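4.2 Keeping, rinsing and passing on

We had expected, when we drew up the October interviews, that most of the talk would be about the kerbside bins, and we had a whole page of questions ready on that subject. As so often happens when one sits down in other people's kitchens, the conversation wandered off almost at once towards the drawer. Nearly every household in the Kistine group had one: a drawer, or sometimes a shelf under the sink, in which packaging waited for a second life. Of the 40 households that took part, 20 lived in Kistine and the remainder in Pletow, where kitchens are smaller and the drawer was more often a carrier hung on the back of a door.

People spoke of these places with a good deal of affection, and some embarrassment too. One retired teacher in Pletow apologised for hers before she had opened it, and then spent a happy quarter of an hour telling us where each thing had come from. Jars were the most prized, and were kept for chutney, buttons or screws. Takeaway tubs came next, although the lids had a way of going missing (a complaint we heard so often that we gave it its own code in the analysis). Plastic bags with a zip closure, of the general sort in Figure 2, held a less settled place. Several people washed them and stood them upside down over a wooden spoon to dry; others felt that washing a bag was a step too far, and said so quite firmly.

What seemed to matter most was what had been inside. Bags that had held bread, herbs or biscuits were kept without a second thought, while those that had held raw meat were thrown away in every home we visited. Between these lay a wide middle ground of cheese, cooked rice and cut onions, and it was in this middle ground that members of the same household disagreed with one another - now and then during the interview itself. Begum's earlier account of shared kitchens describes much the same thing, and we are grateful to Nilmini Begum for letting us read her field notes alongside our own.

Figure 2. Clear plastic zip-top bag.

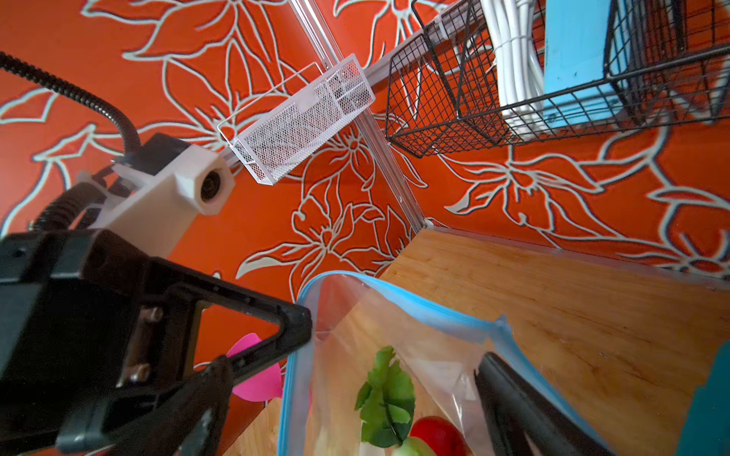
Disagreements of this kind were rarely settled by any rule. More often the person who did the washing-up had the last word, and the others went along with it, at least until that person was away for the weekend. We return to this point in Section 5, where we look at how the work of rinsing and drying was shared out.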